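会議室の片付け係になったので、今日はその記録を垂れ流します。長いです。たぶん誰の役にも立たないです(でも私は楽しい)

1/ うちの職場、Hurnsteadっていう建物の4階にあって、会議室がひとつしかないんですよ。で、8月に模様替えするから中身を全部出してねって総務からお達しが来た。手を挙げたのは私です。片付け大好き人間なので!

2/ 朝9時、コーヒー持って突入。まず棚。Gindhamの背の高いやつで、扉がちゃんと閉まらないのを全員が知ってて全員が放置してたあれ。開けたら上からクリアファイルがどさーっと落ちてきて、開始1分で床が終わりました

3/ クリアファイル、46枚。数えた。数えるのが好きなんです。しかも中身入りが結構あって、去年の避難訓練のお知らせとか、もう閉まったお弁当屋さんのメニューとか。唐揚げ弁当のところに丸がついてた。わかる、おいしかったよね……

4/ ホワイトボード用のペンは19本。全部その場で試し書きしました。書けたのは11本。書けないペンをそっとトレーに戻した経験のある人、怒らないから出てきなさい(私もあります)

5/ 引き出しの奥から900円分の商品券も出てきたんですけど、これは総務に届けました。えらい。ちょっとだけ迷ったのは内緒

6/ 途中でお昼。今日はRamalhoのサンドイッチ。チキンのほうにしたけど、やっぱり卵が正解だったな〜。毎回チキンにして毎回卵のことを考えてる

7/ 午後はテーブルの上。ここが本丸です。棚は扉があるからまだいいけど、テーブルって「ちょっと置き」の吹きだまりじゃないですか。打ち合わせのたびに何かが増えて、減らない。

私のやり方は単純で、置いてあるものを「捨てる・戻す・聞く」の三つに分けるだけ。悩んだら全部「聞く」に入れる。聞くの山がいちばん高くなるのはもう仕様です

8/ で、テーブルのものたち。Qooのボトル、もうほとんど残ってないのにキャップだけきっちり閉まってて律儀。黄色いキャップにオレンジのラベル、下に敷いてあるマゼンタのシリコンマットと並ぶと妙に元気な色合いで、会議室なのにここだけ遠足みたい。紙コップもいるし、紙飛行機の絵の白い箱もいるし、電話もいる。みんな集合してた
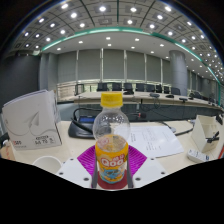
9/ 仕分け結果いきます!

まずQooのボトルは「捨てる」。残りを流して、キャップを外して、ラベルもはがして分別。うちのビルはキャップだけ別の回収箱なので、ここを面倒がると後で清掃の方に申し訳ないことになります

10/ 紙コップも「捨てる」。次からは名前を書くか、その日のうちに自分で捨ててほしい。切実

11/ 紙飛行機の箱は「聞く」。KIOSKの値札シールが貼ってあるから、どこかで買ったものなんだろうな。線だけのシンプルな絵で、正直この箱ほしい。持ち主が「いらない」って言ってくれたらペン立ての横に飾りたいです。白くてすっきりしてるし、会議室に合うと思うんだよね(もう自分のもの気分)

12/ シリコンマットは「戻す」。細かい格子模様がぽこぽこしてるタイプって溝に粉っぽい汚れがたまるので、ぬるま湯に中性洗剤をちょっと入れて、古い歯ブラシで縦横にこする。すすいだら立てかけて乾かす。この作業、無心になれておすすめです

13/ 会議用の電話機は動かさない。これだけは総務からきつく言われてる。以前、配線を抜いて掃除した人がいて、翌朝の電話会議がえらいことになったらしい。なので本体をから拭きして、くるくるのコードを乾いた布でつまんで、すーっと滑らせるだけ。くるくるの内側にほこりが入ると本当に取れないので、綿棒があると強いです

14/ 細かい字が並んだ紙も一枚あって、これは「聞く」。紙は勝手に捨てると必ず誰かが翌日探しに来る。経験談です。クリアファイルに入れて(46枚あるからね、入れ放題)、ふせんに「8月の片付けで出たもの」って書いておきました

15/ 最後に天板。明るい木の色のテーブルなので、輪じみがあると目立つんですよ。固く絞った布で拭いて、すぐ乾いた布で追いかける。洗剤はなし。Prodowのマイクロファイバーの布を使ってるんだけど、毛羽が残らなくて好き。家でも同じの使ってます

16/ 夕方4時に終了〜!「聞く」の山は段ボールひと箱になりました。廊下に出して、今月いっぱい置いておきます。心当たりのある人は取りに来てね。傘もあるよ。なぜか片方だけの手袋もある

17/ 追記:さっき通りがかった人に「紙飛行機の箱、それ私のかも」って言われました。かも、なので、まだ望みはある

返信 7 リポスト 12 いいね 83

コメント

すみれ餅
ペンの試し書きで全員分の罪が暴かれてて笑いました。うちも明日やります

kaban_no_naka
シリコンマットの溝、歯ブラシでよかったんだ!ずっと爪楊枝でやってました……

ねむい窓際
唐揚げ弁当のメニュー、捨てちゃいました?

↳ 投稿者
捨ててないです、「聞く」に入ってます!

もっと見る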